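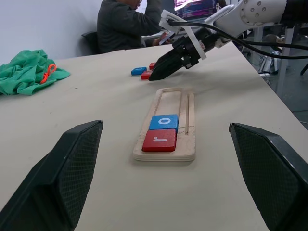
Section 4: Trying a sorting or placing chore

By Indira Arumugam, Predine user guides
June

This section covers small pick-and-place chores: putting letter blocks back in a slotted tray, pegs in a board, cutlery in a drawer insert. Owners often ask whether the Predine pair can take these over. It can do some of them, slowly, with a person in the room. Folding cloth and clearing a mixed pile are not supported yet.

Before you start

Finish the arm alignment in Section 3. Put the tray where both arms can reach it without crossing.

1. Set the tray down with the slot running away from you. Press it to check that it does not rock.

2. Place the loose blocks behind the tray, flat on the table. Leave a finger's width between them. Blocks that touch are often picked up as a pair and then dropped.

3. Open the Chores menu and choose Place in Slot. Set the speed to 50 percent for the first run.

4. Enter the letter order if the blocks must spell a word. If you skip this step the arms fill the slot in whatever order they reach the blocks.

5. Press Start and stay within reach of the stop button.

6. When the run ends, check each block by hand. A block that sits high in the slot will stop the next one from going in.

Note: Rough or chipped edges on a wooden slot can catch a block on the way down. Sand them lightly and wipe off the dust.

Caution: Keep hands and sleeves out of the shared area while either arm is powered. The arms do not slow down for people.

What to expect

Sreekumar Naidu ran this chore 400 times on our test bench. A person had to step in on 17 of those runs, mostly for blocks that went in at an angle. A child does the same job faster — and will notice a letter that is upside down, which the current software does not check.

If the arms miss the same block twice, press Stop, move the block and go back to step 5.

Last updated: June, for software version 4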